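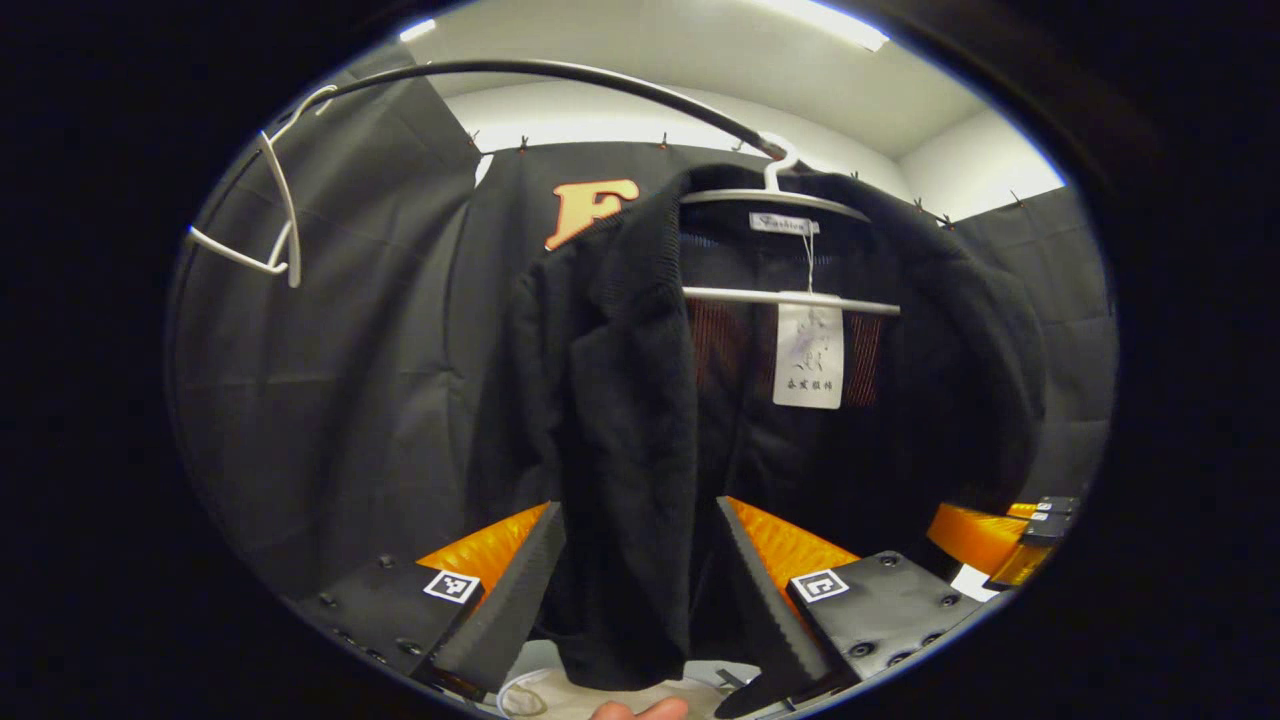 What I Learned From a Small Election

Last month my town voted for the district council, and for the first time I could vote too. I moved here nine years ago but I only became a citizen last winter, so before this I was always watching from the side. Now I want to write down some thoughts before I forget them.

The turnout was 39 percent. In the country where I grew up, people would stand in line before six in the morning, and my father wore his good shoes for it. Here I walked into the school gym on Sunday after lunch, and there were more people at the tables than in the line. A young man gave me the ballot, I made my mark, and I was outside again before my bus had left the stop.

I was a little disappointed, I must say. But then I began to read about the result, and my feeling changed.

The seat in our district was won by Estela Aravena with 3561 votes. The second candidate lost by 197. I know buildings on my street where more people than this live together. When I was younger I believed that democracy is decided in big capitals, by presidents and large parties, and that a person like me can only hope. I still read the foreign news first, it is an old habit. But the question of whether the night bus will continue was decided by fewer people than come to a school concert.

My friend Chiharu Chiba does not agree with me. She has studied political science and she thinks I am too romantic. According to her, a low turnout is dangerous exactly because small groups can win everything: the people who own houses vote, the people who rent are at work or tired, and after some years the council only hears one kind of voice. We discussed this for a long evening in her kitchen. She showed me articles about countries where the local councils lost their power step by step - first the budget, then the police, then the right to say no - and the citizens noticed only at the end. I had no good answer for this. I lived in such a country, and I also did not notice at first.

Where we still differ is what to do about it. Chiharu would like voting to be a duty, with a small fine. I do not like this idea. I remember voting which was a duty, and on the ballot there was one name. She says it is not the same thing, and of course she is right, but my stomach does not know the difference.

So for now I will try something smaller. The council meetings are open to everybody, on the second floor of the library, and I went to my first one last week. It lasted 3 hours. Most of it was about drains. Mrs. Aravena spoke two times, the second time quite angrily, and I understood maybe two thirds of it. I took notes, and I have a list of words to look up. The next meeting is in July and the night bus is on the agenda.

Recent posts

Why I still read the newspaper on paper
Nine winters, one citizenship test
A letter to my old neighbors about the night bus
Two languages and one argument about taxes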